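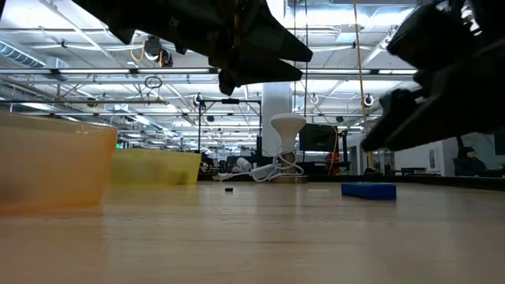 两个盒子和一块海绵:和一位“桌面洁癖”聊收拾

我一直觉得自己算爱干净的,直到去了Posden的工作间。那张浅色木桌真的好看,木纹淡淡的,灯一照还泛着光,我进门第一句话就是:“你们平时在这上面干活吗?”

负责这张桌子的设计师笑了(她不愿意留名字,说怕同事拿来开玩笑):“干啊,天天干。你是没见过下午五点的样子。”

她的办法说起来特别简单,桌子左边放两个半透明的塑料盒,一个橙色,一个黄色。橙色的装当天还要用的,黄色的装“不知道是什么但不敢扔”的。“我以前用不透明的收纳箱,是在Zoner买的,盖子一盖就忘了。有次搬家翻出来4卷一样的胶带,气死我了。”

我问她为什么非要两种颜色,她想了想:“喊人方便嘛。‘放黄的里!’一句话的事儿。”

我最好奇的是桌子中间那个黑色的小东西,看着像个盖子或者塞子,孤零零地待在那儿。她拿起来看了半天,又放回去了:“这种东西最要命。你今天扔了,明天肯定有个什么东西少个盖儿。”所以它的归宿还是黄盒子,每年9月清一次,清的时候大家围过来认领,据说比年会还热闹!

然后聊到那块蓝色海绵。她擦木桌只用海绵,拧到几乎不滴水,顺着木纹走,擦完再用干布带一遍。“别画圈,画圈容易留印子。清洁剂我也用得少,Erness那边的朋友送过我一大瓶,用了2年还没见底。”我回家试了,顺着擦确实舒服,就是我家桌子的木纹没人家那么听话。

桌子那头还立着一盏白色的灯,灯罩宽宽的,像蘑菇,又像个放大的灯泡。我以为很贵,她说是在Psarras的清仓角落里淘的,大约1000块,当时还犹豫了一个星期。“开着它收拾东西,心情会好一点。大灯太亮,照得什么都像待办事项。”

临走前我问她,要是只能给读者留一条建议呢?她说别急着买盒子,先把桌上的东西全摊开看一遍,看完再想要几个。她自己当初一口气买了一堆,最后留在桌上的就这么两个,剩下的都给同事装零食去了。

我回家以后把餐桌摊满了,到现在还没收完。

2021年6月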